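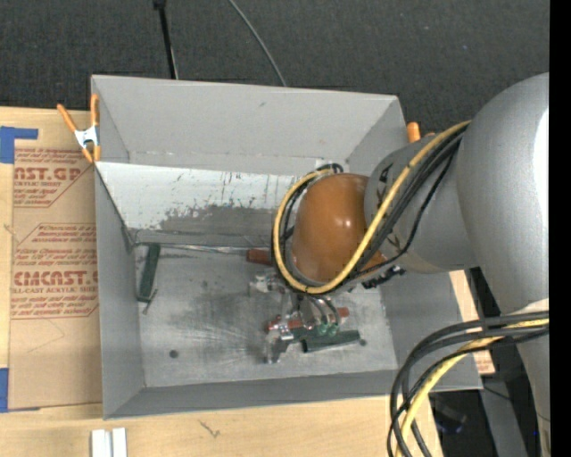
灰色の大きな箱の内側。底にも白い板にも、すれた跡がたくさん。

傷は、ちゃんと見せて売ってほしい

中古の鍋を買った。片手で持てる小さいやつで、値段は683円。ふたの取っ手がちょっとぐらついていて、底には丸く焦げた跡がある。それを台所に置いて三日目くらいから、私はもうずっと腹を立てている。鍋に対してじゃないですよ。鍋はすばらしい。腹が立つのは、その前に別の店で買った鍋のほうなんです。

そっちは商品ページに「美品」と書いてあった。写真は真っ白な背景で、斜め上から一枚、正面から一枚。ぴかぴか。届いて箱を開けたら、内側の底に細い傷がびっしり。まあ、鍋だから傷はつくでしょう。人が使ったものだし、傷そのものに文句を言うつもりはまったくない。でも、あの写真を撮った人は絶対に中を見ているわけです。見たうえで、中が写らない角度を選んだ。そこがね、もう、鍋を洗うたびに思い出すくらい嫌なんです。

対して683円の鍋には、メモがついていた。黄色い付箋で「取っ手ゆるみあり、ねじを締めても一週間で戻ります。底こげ落ちません。煮物に最高」。最後の一行で買いました。売り主の私情がもれている。もれていていい。煮物に最高と言われたら煮物を作るしかないじゃないですか。作りましたよ、里芋を。

というわけで今日は、中古品の傷について書きたい。私の言いたいことは単純で、傷は写真のいちばん前に出してほしい、ということ。ついでに、傷を直しすぎるのもやめてほしい、ということ。こっちは反対する人が多そうだけど、あとで書きます。

うちの近所にレムステッドという古道具屋がある。英語でLemsteadと書いた小さな看板が出ているだけで、前を三年歩いていて気がつかなかった。入ってみると奥に長くて、椅子と棚とよくわからない金物が、天井の近くまで積んである。店をやっているのはディマ・ハダディンさんという女性で、値札の書き方がとにかくいい。普通の値札は「椅子　一脚　四千円」で終わりだけど、ここのは裏がある。裏返すと傷の話が書いてあるんです。

「左の後ろ脚、犬がかじった跡。犬種不明」
「座ると鳴る。右に体重をかけると鳴らない」
「天板に輪じみが五つ。コースターを嫌う家にいた」

最後のは推理が入ってますけどね。でも輪じみを見ると、うん、そういう家だったんだろうなと思う。私はこの値札を読むのが好きで、土曜の昼過ぎに行っては、買いもしないのに裏返して回っていた時期があった。迷惑な客です。一度謝ったら、読まれないと書いた甲斐がないと言われた。それで調子に乗って、今もやっている。

ディマさんに、傷を書いたら売れなくなりませんかと聞いたことがある。答えは「売れるのは遅くなる、戻ってくるのは減る」だった。戻ってくるというのは返品のことで、返品された椅子というのは商売としてかなり厄介なものらしい。運賃がかかるし、場所をとるし、なによりお互い気まずい。椅子一脚のことで気まずくなった客は、次の椅子を買いに来ない。そりゃそうだ、と思った。私もあの美品の鍋の店では、二度と買っていない。

ここで売る側の言い分も書いておきます。私だって自分のものを売るときには、傷の写真を撮るのがつらい。去年の引っ越しで本棚を手放したとき、側板にカッターで切った長い線があって（子どもの工作の跡です。私の工作でもあるんだけど）、それを撮る段になって手が止まった。アップで撮ると、実物よりずっとひどく見えるんです。光の加減で線が谷みたいになる。こんなの誰も買わないよ、と思って一枚消して、もう少し引いて撮ったら、今度は全然見えない。見えないならこれでいいか、と思いかけた。はい、思いかけました。あの瞬間の自分は、鍋の店の人とたいして変わらない。

結局どうしたかというと、アップと引きを両方のせて、アップのほうに定規を当てた。長さがわかれば、ひどさもわかる。買ってくれたのはセラマウィット・イメルさんという方で、受け取りに来て最初に言ったのが「思ったより浅い」だった。うれしかったなあ。実物が写真よりましだと、人は機嫌がよくなる。逆は絶対に許されない。この非対称をもっとみんな利用したらいいと思うんですよ。一番ひどいところを、一番ひどく見える角度で、一枚目にのせる。そうすれば届いたときに全員が喜ぶ。

もちろん、一枚目が傷だと検索の一覧で損をする、という話はわかる。並んだ小さい四角の中で、自分のだけが傷のどアップ。指は止まらないかもしれない。だったら二枚目でいい。譲ります。二枚目です。八枚目の、しかも靴下みたいなものが半分かぶっている写真の隅に入れておいて「写真でご確認ください」と書くのだけは、やめてほしい。確認できないから。

言葉のほうにも文句がある。「使用感あり」という言い方。あれはいったい何を言っているんでしょう。使ったんだから使用感はありますよ。私にもあります。四十年以上使ってますからね。「使用感あり」と書かれた鞄を二つ買ったことがあって、一つは持ち手の色がほんの少し濃くなっているだけ、もう一つは内布がべろんと剥がれていた。同じ言葉で。これは言葉として仕事をしていないと思う。

「年季の入った」も怪しいし、「味わいのある」はもっと怪しい。味わうかどうかはこっちが決めることで、売る側に先に味わわれても困る。付箋の「こげ落ちません」を見習ってほしい。落ちません、の五文字で、売り主が一度は必死にこすったことまで想像できる。想像ですけどね。でも重曹くらいは使ったんじゃないかな。

さて、嫌がられそうなほうの話をします。直しすぎ問題。

少し前に、友人のファシル・ゲブレミカエルの家に行ったら、食卓が新しくなっていた。と思ったら新しくなっていなくて、前と同じテーブルを削って塗り直したのだという。スティルテロ（Stiltero）という家具屋に頼んだそうで、仕上がりはたしかに見事だった。つるつる。角もぴしっとしている。でもね、前のテーブルには窓側の端にへこみがあったんです。彼が引っ越してきた日に工具箱を落としたへこみで、私はいつもその席に座って、話しながら親指をそこに入れていた。何年も。その日も座って、いつものように親指を伸ばしたら、ない。つるつる。話が続かなくなっちゃって、困った。

ファシルは、きれいになったでしょうと言う。きれいだよ、と私は言った。嘘じゃないです。自分のテーブルでもないのに文句を言う筋合いもない。料理好きの彼は毎日あの上で粉をこねるので、平らなほうがいいに決まっている。あとで聞いたら、へこみに生地が詰まるのが前から嫌だったらしい。私の親指の都合と彼の生地の都合なら、そりゃ彼が勝つ。

だから、直すなと言うつもりはないんです。直したい人が、直したい理由で、自分のものを直すのはいい。私が気になるのは、売る前の直しのほう。古い家具をいったん全部まっさらに削って、それから「アンティーク風」の傷をつけ直して売っている店があるでしょう。あれを初めて知ったときは、しばらく黙ってしまった。もとの傷はどこへ行ったのか。もとの傷では何がいけなかったのか。聞いてみたいけど、聞いたら聞いたで、ちゃんとした答えが返ってきそうで怖い（もとの傷は位置が悪い、とかね）。

本物の傷は位置が悪い。それはほんとにそうなんです。棚の傷は手前の縁に集まるし、箱の傷は底に集まる。階段は真ん中が減る。引き出しは、よく使う段だけ取っ手が黒くなる。絵になるように散らばってはくれない。でも、その偏りを見れば使い方がわかる。私は古い引き出しを買うとき、必ず取っ手の色を見ます。上から二段目だけ黒い、というのが多い。一番上は目に入りすぎて大事なものをしまうし、下はかがむのが面倒。二段目に爪切りとか輪ゴムとか、そういうものが集まる。うちもそうだから、わかるんです。

作りものの傷は、この偏りがない。まんべんなく、ほどよく、邪魔にならないところについている。だから何も教えてくれない。しかも高い。スタティック（Statik）という店の通販で見た「ヴィンテージ加工」の踏み台は、加工なしの同じ踏み台より1,205円高かった。傷代ですよ。うちに持ってきてくれたら、半年で、もっといいのを無料でつけます。

こういう話を職場でしたら、若い同僚のトレラ・ニガトゥさんに、それは新品を買えば全部解決しませんか、と言われた。うっ、となった。たしかに。傷の写真もいらない、値札の裏もいらない、届いたらきれい。しかも最近は新品のほうが安いことさえある。中古の悩みというのは、中古が好きな人の、ぜいたくな悩みなのかもしれない。

ただ、トレラさんの話には続きがあって、彼は前に新品の自転車を買って、最初の傷をつけるまでの二週間が一番つらかったと言うのです。駐輪場で隣の自転車に触られるのが怖くて、わざわざ遠い端に停めていた。で、ある朝、自分で門にぶつけた。がりっと。落ち込んで、次の日から近いところに停めるようになった。ほら、と私は言いました。最初からがりっといってる自転車なら、一日目から近いところに停められたのに。彼は納得していなかったけど。

最初の傷を人につけてもらえるというのは、中古のかなり大きな利点だと思う。私は気が小さいので、新品の鍋だと金属のおたまを入れるのをためらう。683円の鍋には、もう何でも入れる。がしゃがしゃやる。底がすでに焦げているから、焦がしても増えるだけ。先週は二回焦がした。落ちません。付箋のとおり。

文句ばかりになったので、仕組みとしてこうなったらいいのに、ということも少し書いておきます。中古品を売るサイトには、傷の写真専用の枠を作ってほしい。サドウスキ（Sadowski）という小さい売買サイトには実際にその枠があって、写真を最大14枚のせられるうち、最初の二枚ぶんが傷用になっている。傷がないなら「なし」と書かないと出品できない。これが効く。「なし」と自分の手で打つのは、黙っているのとはだいぶ気持ちが違うから。私も一度、万年筆を出すときに「なし」と打ってから、もう一回明るいところへ持っていって見直した。あった。キャップの縁に。打ち直しました。

買う側の私たちにも、できることはある。傷の写真がない出品には聞けばいい。「傷の写真をお願いできますか」と。感じが悪いと思われそうで、私は長いこと聞けなかったんだけど、聞いてみるとたいてい普通に送ってくれる。中には送ってくれたあとに、その傷がついた日の話まで書いてくる人がいて、そうなると断れなくて困る。ヤブシラ・アスファウさんという方から買ったラジオがそれです。台所の窓から落ちて、下の植え込みに引っかかって、鳴ったまま拾われたという。買うでしょう、そんなの。電池のふたはテープで留めてあるし、局は二つしか入らない。

それから、届いたものが写真よりましだったら、それも伝えたほうがいい。「思ったより浅い」のひとことで、私はこの先もずっと傷に定規を当てて撮ると思う。文句はみんな書くのに、浅かったという報告はほとんど見ない。もったいないです。

さっきまた鍋を洗った。取っ手のねじがゆるんでいたので締めた。前に締めたのが先週だから、一週間という売り主の見立ては今のところ当たっている。今夜はかぼちゃにします。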